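**Storing a toothbrush upright on a shared workbench: holder or cup?**

Posted by Ruvano, 2023-04-29

I keep a manual toothbrush at my bench and it ends up lying on the work surface. The surface is white, with faint gray grid lines and plenty of scuffs and smudges.

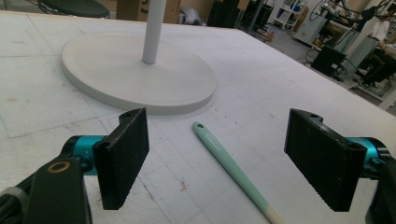
I don't want the bristles touching that. The handle is mint green at one end and cream at the other. Budget is small. Is a wall clip better than a cup, and does it matter which part of the handle the clip holds?

---

**Drundmont**

Clip. A cup collects water at the bottom and has to be washed. Mount the clip so it closes on the middle of the handle. On two-color handles I use the color change as the reference mark.
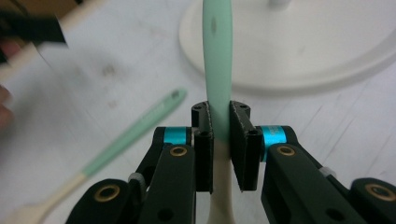

*Toothbrush held upright where mint green meets cream.*

Set the clip 300 mm above the surface. A 200 mm brush then clears the bench whichever part is gripped. Leave the head uncovered so it can air dry.

---

**Kirui**

just use a cup, mine has been fine since last May

---

**Ziswood**

Agree with Drundmont on the clip. Two additions:

- Check for vertical alignment before the adhesive sets. A tilted brush works its way out of a smooth clip.
- Keep it away from cardboard. Boxes shed dust, and open shelving near a bench usually has a few.
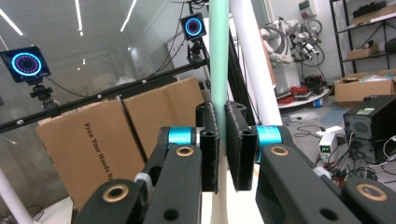 *Mint-green section upright, cardboard boxes in the background.*

Replace the brush when the bristles splay. No holder changes that.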